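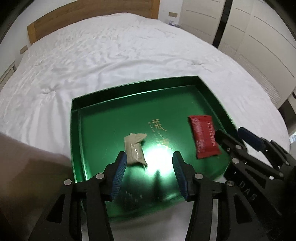 The Goltton Marine Listening Station reports that the underwater recorder at Mahawong has been losing part of its sound record since it was last serviced in May. The unit is a Dilline recorder with a single hydrophone on a 100 metre cable, used to collect the calls of grey seals during the haul-out period. Before any step in this ticket that involves opening the housing, staff are asked to prepare a place for the screws and sealing rings. A shallow tray with raised walls is suitable for field lodgings where no bench is available. Sealing rings must not be laid directly on bedding or towels, as a single fibre across the ring can let in water.

Ticket status: Closed, with follow-up
Category: Acoustic recording, loss of data
Priority: High (raised from Normal)
Site: Mahawong, outer mooring
Equipment: Dilline recorder, single channel, with shore cable
Software: Grikero call detection, station installation
Reported by: Goltton field office
Handled by: Goltton technical support

Summary of the fault as reported

The recorder is set to write one sound file every 60 minutes. The field office found that many of the files were complete in length but contained a stretch of silence. The silence was total. There was no wave noise, no rain and no sound from passing boats. The Grikero software marked these stretches as "no calls present", and they were passed to the research group as true periods of quiet. The error was found when a member of the field office was listening to the seals through the shore speaker and later could not find the same calls in the saved file.

The field office asked for two things: a repair, and advice on whether the results already issued should be withdrawn.

Entry 1. Support to field office

Thank you for the report. Please do not change any settings on the recorder until the present ones have been copied. Please send the following:

The settings file from the recorder.
One affected file and one sound file from before the service, both in their original form. Files that have been converted or shortened are of no use for this purpose.
The power record from the shore box.
A note of any work done on the mooring, the cable or the box during the service in May.

The priority has been raised to High on account of the season. The pups are expected to leave the beach before the next planned boat visit, and a further gap in the record could not be made good this year.

Entry 2. Field office to support

The files have been placed in the shared folder. The service consisted of a change of battery, the cleaning of the hydrophone cage, new sealing rings and an update to the recorder's internal software. The cable was inspected from the boat as far as the first weight and no damage was found. The shore box was not opened.

The field office adds that the silence does not begin at the same point in every file. It is more common at night. This is of particular concern to the research group, whose present work compares the calls of mothers and pups after dark with those made by day.

Entry 3. Support to field office

The files have been examined. The affected file contains a run of samples with a value of exactly zero. A faulty hydrophone or a wet connector would normally leave a low hiss, a hum, or a slow drift away from the centre line. A run of exact zeros shows that the recorder was still writing its file while receiving nothing from the input stage. The hydrophone itself is therefore unlikely to be at fault.

Please carry out the following from the shore, in the order given.

Step 1. Connect to the recorder and open the input page. Note the gain and the input level. Do not alter either.
Step 2. Switch off the option named "Sleep input when quiet", if it is present. It did not exist in the earlier version of the internal software.
Step 3. Save the settings, close the page, open it again and confirm that the change has been kept.
Step 4. Leave the recorder running overnight and send the resulting files.

If the option is not shown, stop after Step 1 and report back.

Entry 4. Field office to support

The option was present and was switched on. It has been switched off and the change was kept. The gain was found at the lowest setting. The service sheet gives it as the middle setting. No member of staff recalls having altered it.

Entry 5. Support to field office

The two findings are very probably connected. The update appears to have returned the gain to its factory value and to have introduced the sleep option in the "on" position. With the gain at its lowest, distant seals would fall beneath the level at which the recorder considers the water to be quiet. The input stage then goes to sleep. It wakes for a loud sound, such as an engine or a call made close to the mooring, and the file is continued as though nothing had happened. Nights at Mahawong have less boat traffic, so there would be fewer loud sounds to wake it.

The gain should remain at its present value for one more night so that the effect of the sleep option can be seen by itself. It may then be returned to the middle setting.

Entry 6. Field office to support

The overnight files are in the shared folder. There are no runs of zeros in them. The sound is faint but continuous, and calls can be heard throughout. One file ends early, at 03:14. The shore box shows a short loss of power at the same time.

Entry 7. Support to field office

The loss of power is treated as a separate matter. Please open the shore box in dry weather with the supply isolated at the wall, and look at the screw terminals on the lower rail. Particular attention should be given to the terminal that feeds the cable. If it is loose, tighten it by hand with the insulated driver. If there is any green or white deposit, do not clean it in place. Take a photograph, close the box and return the call to this desk.

The gain may now be returned to the middle setting.

Entry 8. Field office to support

The terminal was loose and has been tightened. There was no deposit. The gain has been restored. The recorder has since run for 14 hours without a break, and the level agrees with that of files made before the service.

The research group has asked whether the missing calls can be recovered.

Entry 9. Support to field office and research group

The missing sound cannot be recovered. The input stage was asleep and no signal was stored at any point. Sound that was recorded at the lowest gain is usable, subject to the remarks that follow.

The recorded parts of the affected files may be raised in level by software. This will make faint calls easier to hear but will raise the background by the same amount. Calls measured in this way should not be compared for loudness with calls from the period before the service. Length, pitch and the spacing between one call and its reply may be measured as usual, provided that both the call and the reply lie wholly within a recorded stretch.

The rate of calling presents a greater difficulty. The recorder woke only for loud sounds, so the stretches which survive are not a fair selection of the night. Seals close to the mooring will be over-represented. Support advises that no rate of calling be published from the affected period, even where the gaps have been marked.

Results already passed on should be withdrawn and issued again with the gaps shown as missing data. The entry "no calls present" must not be used for them.

Entry 10. Research group to support

The advice is accepted. The earlier tables have been withdrawn. The group wishes to know whether Grikero can separate true quiet from missing data without each file being inspected by hand.

Entry 11. Support to research group

It can, although the check is switched off in a standard installation. Open the detection settings in Grikero and choose "Input checks". Tick "Mark constant samples as missing". Set the shortest length to 9 seconds for this site. A shorter value is permitted but will also catch the small pauses that the recorder makes when it begins a new file, and these do not affect the results.

The setting applies only to files processed after it has been saved. Older files must be removed from the finished list and run again. The original tables are overwritten when this is done, so a copy should be placed in the archive beforehand.

Entry 12. Field office to support

All files made since the service have been run again with the check in place. The marked gaps agree with those found by ear in the files that were tested. The field office is content for the ticket to be closed.

Cause

The update to the recorder's internal software reset the input gain and switched on a sleep option that is unsuitable for continuous listening. A loose terminal in the shore box caused one further, unrelated break.

Action taken

Sleep option switched off. Gain restored. Terminal tightened. Affected files processed again and earlier tables withdrawn.

Follow-up

The service sheet for Dilline recorders is to be amended so that all settings are copied before an update and compared afterwards. A test recording is to be made and listened to from start to finish before the boat leaves the mooring.

The other recorders held by the station have not received the update and should not be given it until the amended sheet has been issued. Field offices which have already planned a service are asked to contact technical support by Friday.

The condition of the shore box at Mahawong is to be checked again at the next visit. Any new loss of power should be reported on a fresh ticket, quoting this one.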